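Open Days Should Publish the Misses
By Glykeria Vasilakis

The Skelano open day put two arms over a white table, with a green plastic wine glass hung on a wire rack and a yellow tray full of hand tools.
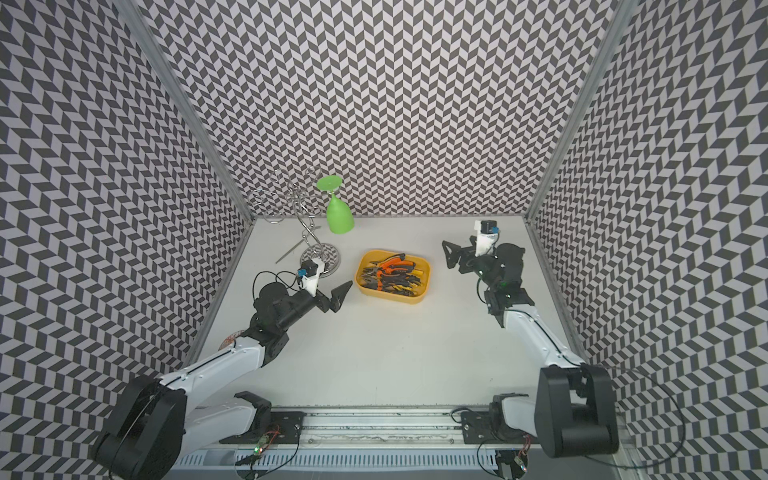 What a visitor can judge

Hanging stemware is a fair test of approach angle. A jumbled tray is harder — pliers lie across other handles, and a grasp has to be chosen before it can be planned. Both tasks suit two arms on one rail.

My objection concerns reporting. Todor Mujić, who ran the session, quoted 197 logged trials and no failure count. A success rate without the misses, the resets and the time per attempt cannot be compared with anything. Fifteen attempts, fully logged on a board by the door, would have told me more.

Comments (2)

Senad Milošević: Resets matter most. Ours took longer than the grasps.

Azra Angelovski: Fifteen is too few for the tray.

Contact | © Grurkley Review | Back to top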